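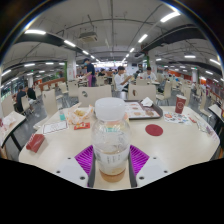 4 min read

I love a big dining hall. I love the ones with white tablecloths and a pianist too, when someone else is paying, but what I mean is the other sort, where you carry your own tray, pick your own seat and eat fried food out of a bag while forty conversations go on over your head. I have been eating in them since I was small enough to need a booster, and over the past year I've started to pay attention to how they work.

The one I know best is on the upper floor of the Fevness center, ten minutes from my apartment. I eat there most Mondays, late in the afternoon, when lunch is long gone and the high school crowd hasn't landed yet. It's bright, it's a little loud, and whoever chose the furniture was thinking hard about you and your fries.

Start with the tables. They are long and pale, and the good ones have rounded corners, which you will appreciate the first time you swing a hip past one with a full tray. A pale top looks like a crazy choice for a room full of ketchup until you watch somebody clean it. Every crumb shows! On a dark wood-look table you can wipe for a minute and still miss the sticky patch that will get the next person's sleeve. On a cream one you see it from three steps away, and so does the person with the cloth.

Latifa Soliman taught me that. She has run the floor at Fevness for four years, after a decade in hotel banqueting at Jullach, and she walks through the hall the way a gardener walks through a vegetable patch, touching things, straightening, pulling out what doesn't belong. When I asked whether I could follow her for an afternoon she handed me a cloth.

"You read the table before you touch it," she told me. "Is there a bag on the chair? Is the cup still heavy? Is the phone charger there? If somebody is coming back, I leave everything exactly how it is, even if it looks finished to me."

Reading the table is a real skill, and I was terrible at it. The trouble is that a fast-food meal never looks finished and never looks untouched. Things spread out. The bag that carried the food becomes a second plate. The receipt ends up in the middle of it all, as though someone might want to check the math. A crumpled napkin on a tray can mean goodbye, or it can mean there's a second round of chicken on the way. The drink is the worst clue of the lot. People will park an inch of iced tea for an hour and then be outraged when it's gone, and I know this because I am one of them.

I learned to look for coats instead. Latifa looks at the chairs, at how far each one has been pushed back and whether it's been left at an angle. She is right far more often than I was.

Then there is the tray itself, an object I have come to adore. Mine at home is brown with rounded corners, bought from a closing-down sale for next to nothing, and I use it for everything from soup to seed packets. A tray makes a small private territory on a shared table. Put one down and you've claimed your ground without saying a word to the stranger across from you, and when you're done the whole territory gets up and leaves with you.

And the liner! I could go on about tray liners for pages. They catch the salt, they soak up the ring under the cup, and they give you something to read when your friend is late. I've seen mazes, I've seen a map of a theme park, I've seen a word search with a misprint in it that kept me busy for most of a milkshake. My favorites are still the plain advertising ones with the food printed all over them, so that you sit there with one burger in your hand and a whole flock of others underneath, and start planning your next visit before you've finished this one.
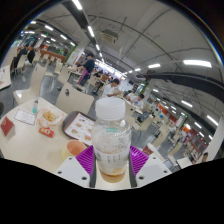

Chairs get less love than they should. In a hall this size they are dragged, stacked, climbed on by toddlers and borrowed by the table next door all day long, and a bad one shows its age fast. The molded kind wins for me every time, one smooth shape with nowhere for crumbs to hide. Look at the cream one standing with its back to the tray, with the oval hole for a handle, and imagine moving it one-handed while you hold a drink in the other. You don't have to grab the top edge with greasy fingers, and you don't have to put anything down. I've wanted a set for my kitchen ever since I noticed that hole, and I may yet give in.

The Fevness order, Latifa told me, went through Domínguez, a family firm that has been supplying school canteens and bus stations for longer than she's been alive. She had tried samples from Tundura as well, a handsome chair with a padded seat, and sat in it through a whole staff meeting. She liked it very much. Then she spilled a spoonful of sweet-and-sour sauce on it on purpose and sent it back. The hall has 179 seats, and on a busy day each of them gets wiped more often than my kitchen floor does in a month.

I asked her for the order in which she clears, thinking it would be some big secret. Liquids first, so nothing tips over on the way. Then the small stuff, the sauce packets and the straw papers and the receipt, all gathered into whatever carton or bag is open. The liner gets folded inward from its long sides with the crumbs trapped inside, and only then does the cloth come out. Her personal best for a table of six is 55 seconds. I tried to match it and got a bottle, two cups and a very full tray to the station in one trip, feeling like a circus act – and then had to go back for the fries I'd left behind.

What I took home was mostly the folding. I do it now without thinking, corners in, crumbs down the middle, and my brother has started doing it as well. Last week we split a bag of something golden and far too hot, talked until the ice had melted, and cleared our own table in one go. Latifa was at the far end of the hall, pushing in chairs. She looked over, checked the tabletop and came across with her cloth anyway.

"You missed the salt," she said.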